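Applied Robotics and Service Procurement
Course Handout, Unit 3: Reviewing a Demonstration Service
Prepared by Baltasar Peñalver

Purpose of this unit

Students will review Droso, a demonstration recording service offered by Hemeta to teams that train household robots. The service supplies first-person video of everyday hand tasks, together with written notes on each step. The review follows the same order as the one used for the Manurung arm in Unit 2. Read the offer sheet before coming to the session.

The task set under review is contact lens care at a vanity. It was chosen for this unit on account of its small parts, its screw caps and the amount of work that both hands must share.

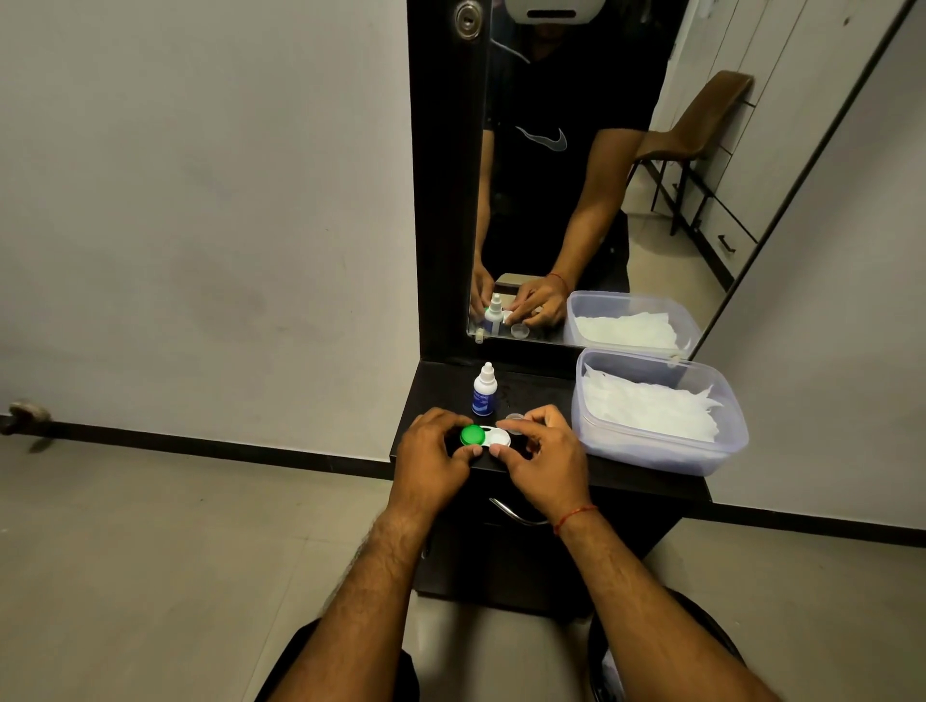 The basic package contains 200 clips. Hemeta sells the package by task family, and personal care is one of 22 families on the current list. A buyer may ask for a family to be split, but the offer sheet gives no price for doing so. Students should note this as an open point in their reviews.

What the buyer receives

Each clip comes with a step list, a start and end time for every step, and a label stating which hand leads. The labels are written by one person and checked by a second. Where the two disagree, both versions are kept in the delivery. Skenelar, the viewing tool included with the package, shows the versions side by side.
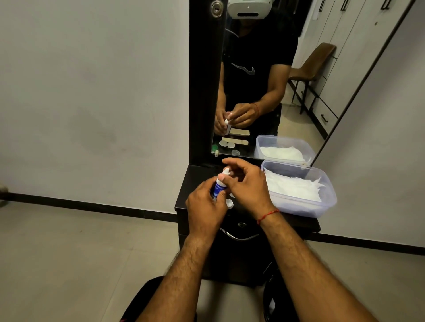

Reading time for this section: 3 minutes

Points to weigh in the review

Two-handed work. Opening a small bottle calls for one hand to hold and the other to pinch and turn. A two-finger gripper may hold the body well and still fail at the cap. State whether the labels separate holding from turning.

Mirrors. A mirror behind the work surface gives a second view of the hands, reversed. This can help a person who is labeling, but it can mislead a model that treats the reflection as another pair of hands. The offer sheet does not say how reflections are labeled.

Clear parts. Translucent lids and containers are hard for many depth sensors to read. Ask whether the package includes depth data, and in what form.

Other items on the surface. Tissues, caps and containers are left in view during the task. Decide whether this is useful variety for your robot or whether a plainer set should be requested.

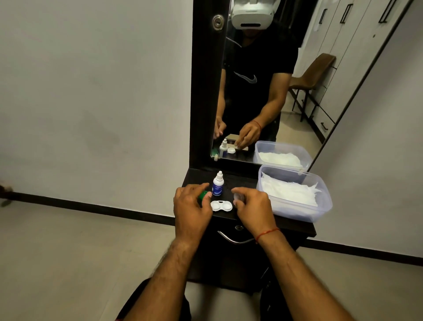 Figure 3. Lens case, dropper bottle and green cap at the vanity.

Assignment

Write a review of no more than 539 words addressed to a purchasing manager. Recommend purchase, trial or refusal, and support the recommendation with at least two of the points above. Quote the offer sheet where its wording matters. Reviews are due Sunday and should be submitted as plain text. Questions on the use of Skenelar may be brought to the next lab session.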